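Section 3: Getting the Arm Ready for a Practice Run

By now you should have the arm bolted down and the Ogola software talking to it. If the status light is still blinking, go back to Section 2, because nothing here will work until it's steady. I wrote these steps for the Gotholm club's new members, but I still keep them open on my phone when I set up (yes, really, even after two seasons!).

1. Wipe down the gray surface. I use a dry cloth and skip the spray.

2. Switch on the arm and press Home. Keep your hands back until it stops moving.

3. Open the fingers all the way with the Release button.

4. Put a cube down by itself and jog the arm over until the cube is centered between the fingers. Yellow is my favorite for this, it's so easy to find on the screen.

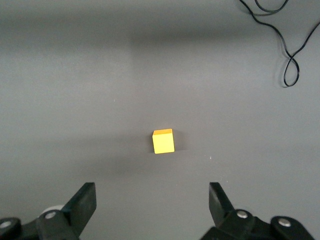 5. Save the position as START. The Hatari controller holds 22 saved positions, and old ones pile up fast, so clear out last month's before you add yours.

6. Close the fingers slowly, lift a little, set the cube back down. Do this 3 times at the lowest speed before you even think about touching the slider.

Note: If the arm drifts to one side, check the base count on the Ellitz readout. Ours likes to sit at 1,660. Anything over that and I just home it again and start from step 3.

CAUTION: Never reach in to straighten a cube while the arm is live. Hit Pause first. I know it's only a tiny nudge. Pause anyway!

7. Once the cube lifts cleanly, take it away and move on to the box task. Set the box down to the right, leave plenty of open space beside it, and bring the arm in with the fingers open.

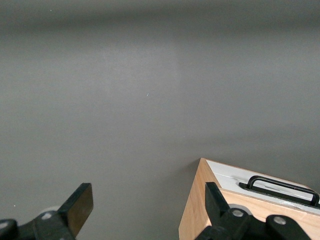
8. Jog in small steps here and go easy near the corners, where I've scraped a finger pad more than once.

9. Save this one as BOX, then run START and BOX back to back with the fingers open and watch the whole move. If you're happy with it, go on to Section 4, where we set the grip force.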